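Brorness gets its teardown cell back on its feet
June 13, 2025

I spent a morning at the Brorness recycling shop in Drudthorpe this week, mostly leaning over a desktop computer with the lid off, and I had a great time. The shop has been running a robot cell since November that pulls reusable parts out of old office PCs, and for the past month it had been misbehaving. It would go for a card, close its fingers a hair too far to one side, and stop with a fault. Inès Guillot, who looks after the cell, was getting pretty tired of that beep!

Her fix took 2 days. She took the gripper off the arm, cleaned it, and went over the screws one at a time (a couple on the finger bracket had backed out, she told me, after months of tugging on stubborn connectors). Then she put it all together again and taught the arm its pick positions from scratch. Cordier, the company that installed the cell, wants the screws checked every 1,000 cycles. Inès has decided on every 300, and she's taped a chart to the door so the evening shift keeps it up.

The part I liked best was the re-teaching. You'd think you could just load the old positions and go, but the fingers had shifted enough that every one of them needed a nudge. So she works with an open case, moves the arm in small steps, lets the fingers close, looks, backs off, and does it again.
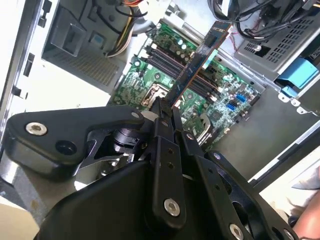

She keeps the grip force low for the thin boards and only turns it up for drives, which are heavier and don't mind so much. I asked if I could try the jog buttons and she let me, for maybe a minute - I'm not fast.

Brorness has 600 desktops waiting from the Stornholm school district, and the plan is to start on those as soon as the new positions have had a full shift of testing. Inès also wants a spare set of fingers on the shelf by then. The order is in, but Cordier hasn't given her a delivery date yet.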